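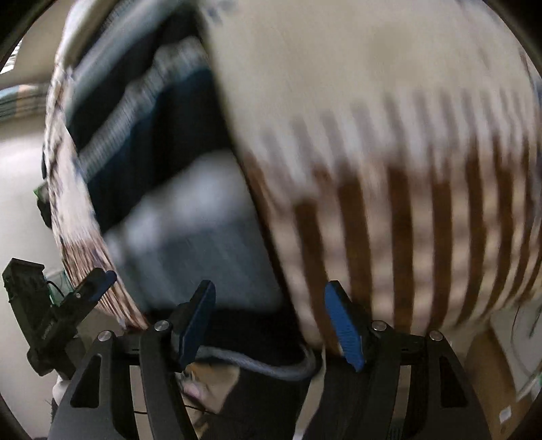
# Stop paying for one player and hoping

Every off-season a rugby league club somewhere hands most of its cap to a single playmaker and tells the members that the rest will follow. Grakar did it two years ago. Holovko did it last winter. Both clubs are now near the foot of the table, and both are still telling people to be patient.

I have watched Grakar at home for 36 rounds since that signing was announced. The player is good. He has a fast first step and a long pass off either hand, and when the forwards get him a quick play-the-ball he can open up any side in the competition. What he does not have is a pack that can do that more than a few times a half. The money that would have paid for two middle forwards and a decent bench went to him.

The usual defense is that big names sell tickets. They do, for a while. The first home game after the signing had people standing three deep at the railway end. By May this year there were gaps all along the same rail, and the season-ticket office had gone back to offering the family deal. Supporters will come once to look at a star. They come back for a team that wins more than it loses.

## What Cumari did

Cumari had the same chance and passed on it. The club was criticized at the time, including by me. They spent the money on a hooker from the second tier, a pair of edge forwards and a fullback who had been let go for being too small. None of them would be recognized in a supermarket.

They have lost four games all season. Their halves are ordinary by the standards of the league, but they get to play behind a pack that wins the middle third almost every week. An ordinary half with time on the ball looks a lot like an expensive one.

I should be fair about this. Cumari also had luck with injuries, and their draw was kinder than Grakar's through the first 10 rounds. A bad run with hamstrings and the story might read differently. But depth is what gets a club through a bad run, and they had paid for some.

## The cap is not the problem

Holovko's board has been asking for a marquee allowance, so that one player could sit partly outside the salary cap. Patorus, which put its name on the league two seasons ago, is said to like the idea. Of course a sponsor likes it. A famous face is easier to put on the side of a bus than a good set of tackles.

I think it would be a mistake. The clubs with the richest backers would use it first, and the others would stretch to keep up. We would get the same lopsided squads with bigger bills attached.

What I would rather see is a small cap discount for players a club has brought through its own juniors. Holovko had a local kid in reserve grade who could kick a ball dead straight for 40-20s all afternoon. They let him go because there was nothing left to offer him. He starts for Cumari now, wears the number seven, and will be there again when Holovko visit next month.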